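Clullar Evening Classes
Frequently asked questions
Last updated 2018-05-18

We get a lot of lovely emails from people thinking about joining us, and many of them ask the same things, so we've gathered the answers on one page. If yours isn't here, do write to us or ring the office on extension 622 and leave a message if we're out.

Do I need any experience to join the bookbinding class?

None at all. The beginners' course starts with folding a sheet of paper, and goes on from there at a pace that suits most people. Plenty of our learners haven't held a bone folder or a needle since school, if ever. By the fourth evening you should have a small sewn notebook to take home, and by the end of term a proper hardback with a cloth spine – perhaps a slightly wonky one, but yours.

I did the beginners' course a while ago. Can I go straight into the intermediate group?

Usually, yes. Nerea Gallardo teaches both, and she likes a quick chat with anyone who has had more than a year off. She'll want to know whether you remember kettle stitch and whether you've ever rounded a spine. If the answer is "sort of", that will do nicely. She runs a refresher evening in January for people who would like to get their hands working again first, and you can come to that without signing up for anything else.

What does it cost?

A full term is £97, which covers teaching, paper, thread, board and glue. Leather is extra because prices go up and down so much, and you only pay for what you cut. If you're on a low income or studying full time you can come for £40. Tick the box on the form and that's that; we don't ask for letters or proof.

What should I bring?

An apron or an old shirt, your reading glasses if you use them (the sewing holes are small!) and something to drink. We have knives, rulers, awls, presses and brushes for everyone. Some people like to buy their own tools after a few weeks, and Nerea keeps a list of what is worth having and what you can happily leave in the shop. Please label anything you bring, as one bone folder looks very much like another by the end of the evening.

Where do I find you?

We're upstairs in the Alexiou Building, through the blue side door and not the main entrance, which is locked in the evenings. The number 2 bus stops opposite. There is a lift, though it's slow and rather small, so if you use a larger wheelchair or scooter please tell us beforehand and we'll move the class to the ground floor for the term. We've done it before and it's no trouble.

Can I bring an old book to be mended?

Yes, from the second half of the beginners' course onwards. Family cookery books and children's picture books are the usual patients, and both are good to learn on. We'd ask you not to bring anything rare or valuable, and please nothing with mould, as it spreads to the paper store and takes an age to get rid of. If you aren't sure, put it in a sealed bag and leave it with the office for Nerea to look over.

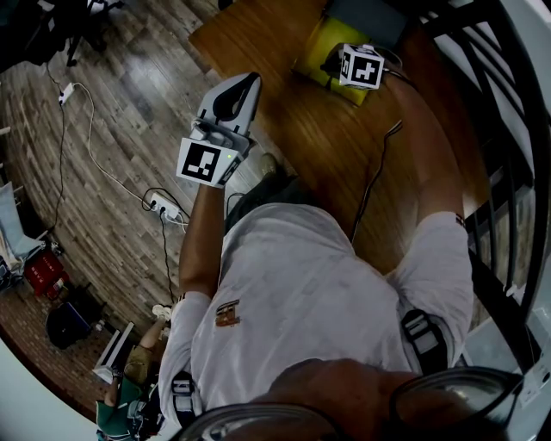 Torn pages are mended with Japanese tissue and wheat paste, and never sticky tape. If somebody has already used tape on your book, don't try to peel it off at home, however tempting it is. Bring it as it is and you'll be shown how to deal with it slowly.

What happens if I miss a week?

Don't worry, it happens to everyone. There are printed notes for each evening, and you can come to the open workshop to catch up as long as you let us know by email. We can't give refunds for single weeks, I'm afraid.

Do you sell gift vouchers?

We do, for a full term or for the Kolik marbling day, and they last a year. The office can post one to you or straight to the person you're treating, with a note inside if you'd like one.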